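4.3 Verificar a garra e o sensor do pulso

Faço isto sempre que mexo na garra, e em outubro, quando trocámos os dedos da célula Fuvholm, poupou-me uma tarde inteira.

1. Carregue no botão de paragem e espere que o braço fique quieto.
2. Reaperte os parafusos dos dedos em cruz, sem forçar.
3. Siga o cabo do sensor com a mão, do braço até ao pulso. Tem de ficar folgado – eu já arranquei um por o deixar esticado.
4. Alise o feltro e espalhe as peças de teste, bem separadas umas das outras.

CUIDADO: não meta a mão por baixo da garra com os motores ligados, nem que seja só para endireitar uma peça!

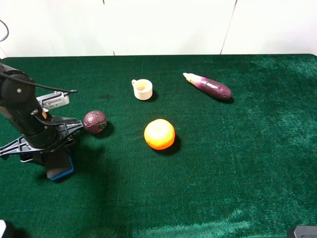
5. No painel Mindmont, abra o programa 39 e ponha a velocidade a 29 %.
6. Desça a garra devagarinho até quase tocar no feltro e guarde essa altura.
7. Corra o ciclo completo. Se o valor de contraste ficar abaixo de 78, limpe o sensor com um pano seco e repita.

Nota: gosto de usar legumes e fruta, porque as formas irregulares mostram logo se um dedo está torto. A lubrificação faz-se a cada 2.000 horas e vem explicada na secção 4.4.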